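Home | Stories | Serials | About | Contact
Search this site... Go

The Night Shift at Vitwood

I got the job at Vitwood because I told Nahuel Ulloa I was good with machines, and what I meant was that I'd once fixed a dryer. So there I was, babysitting Nulell, two black arms hanging over a table, and the left one had started drifting. Only a hair! But a hair is plenty when you're reaching for dishes (Nahuel made me write that on my hand).

First thing you do is open the fingers and see what the wrist camera sees. 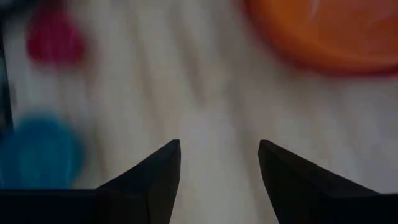

Wrist view, jaws open, everything else a smear.

I stared at that blur for 15 minutes. Red blob, blue blob, big orange something up in the corner. "Is it supposed to look like soup?" I asked over the phone.

"Is it moving?" said Nahuel.

"I don't know, am I?"

He sighed and told me to use the fixed camera and quit touching the wrist one. Then he read me the checklist, all 24 lines, including the ones about wiping the table, and I said yes to every line in a very professional voice.

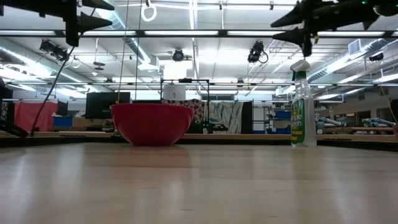
The red bowl and the Simple Green, with Nulell up top.

I'd named the left arm Esposito by then, after my old landlord, who also leaned. I loosened what Nahuel said to loosen, tightened what he said to tighten, and typed in the new offset with one finger, saying each digit out loud like a kid at a spelling bee.

"Now put it over the bowls," he said, "and don't breathe on it."

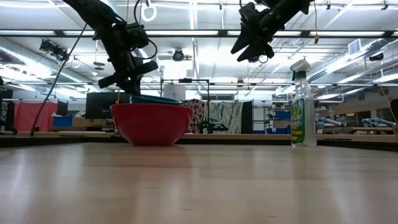
Esposito over the teal bowl, me not breathing.

"Well?" said Nahuel.

"It's pointing down," I said. "Kind of left. Is left okay?"

I heard him looking for his shoes.

Last updated: 13/01/2024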